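Diary > Software > Heswood

8 July 2020

Spent most of the day on time stamps again. I had hoped to be done with them by now. 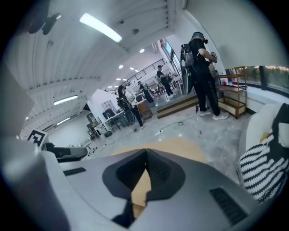

The trouble is still the drift between the gripper video and the pose track. At the start of a recording the two line up well. By the end of a long one the fingers close in the video a little before the pose says the hand has arrived at the object, and anything we train on that will learn to close early. We saw it in the January recordings and put it down to dropped frames. I went back through those this morning and the frames are all there. The clock is the problem.

Matar, our recorder, stamps each video frame when it reaches the disk and each pose when it leaves the sensor. Those are different moments, and the gap between them grows as the write queue fills up. It is a silly mistake and I made it, in the first week, when there was only one stream and it made no difference. I moved the video stamp forward to the point where the driver hands over the frame. That meant touching the buffer code, which I don't like doing, and it took until lunch.

After lunch I replayed a session through the new path and compared the finger opening with the marker position on the finger. The offset is now flat from start to end. It isn't zero. There is a fixed delay left over from the camera itself, and a fixed delay is easy to take out, so I added a setting for it and a small routine to measure it: open and close the fingers a few times at the beginning of each session, find the shift that gives the best match, write it into the header. If the match is poor the recorder now refuses to start. I expect complaints about that.

Cheese sandwich at the desk, and then a second one.

The other job was Wavetti. It reads the finished recordings and cuts them into pieces by task, and it has been too keen. Any pause gets treated as the end of a task, so someone stopping to think in the middle of picking something up produces one half task and then another half task, and both go in the training set. I have changed it so that a pause only counts when the fingers are open and the wrist has moved back from the last contact. There are two thresholds to set and I have guessed both of them. On the batch of 355 recordings it now gives far fewer scraps. It also joined a handful that should have stayed apart, mostly where the person went straight from one object to the next without drawing back. I looked at five of those by hand and would have hesitated over two of them myself, so I am leaving the rule alone for now and marking the doubtful ones for review.

Head pose is a different matter. The tracking is fine when people face into the room and gets worse when they turn towards plain walls, which is what you would expect. Twice today the estimate jumped sideways by a hand's width and then came back. The filter accepted the jump both times as the reported confidence stayed high. I don't trust that number any more. What I would like is a check against the wrist: if the head moves sharply and the wrist, measured separately, does not move with it or against it in any sensible way, throw the sample out and interpolate. I wrote half of this before tea. The maths is short but the bookkeeping is long, as we keep the two tracks in separate frames and convert between them in three different places. I should pull that into one function before I go any further. I said the same last month.

Also wasted the best part of an hour on a build that failed on one machine and passed on the rest. It was an old copy of the calibration library sitting in a local folder. Deleted it. I have put a version check at start-up so it says so plainly next time.

Flernel, the planner, got no attention at all. It still picks odd wrist angles when it approaches something close to the floor, and the paths it draws are longer than what a person does with the same object. My feeling is that the cost on joint movement is set too low and it finds it cheap to swing the arm about. The other possibility is that the recorded approaches it takes its hints from were the drifting ones, in which case today's fix would help it without my touching anything. I would like to know which before I change the weights. So the order is: reprocess the old sessions with the corrected stamps, retrain the approach model, then look at Flernel with fresh numbers.

The reprocessing is the awkward part. For the newer sessions the driver times were logged in a side file and I can rebuild everything from those. The older ones have nothing, and I would have to estimate the drift from the video. I tried one this evening by fitting a straight line to the offset. It fitted well for the first part and then bent, presumably where the queue filled. Two lines with a join might do it. I left it running on the batch - there is plenty of disk space now - and wrote the command in the notes so I don't forget which settings I used.

Walked back the long way. Need to buy milk, and to answer the message from Heswood about the file format, which I have put off twice. They want the gripper width in metres and we store it in millimetres. I will probably just convert it on export.

0 comments | 2 shares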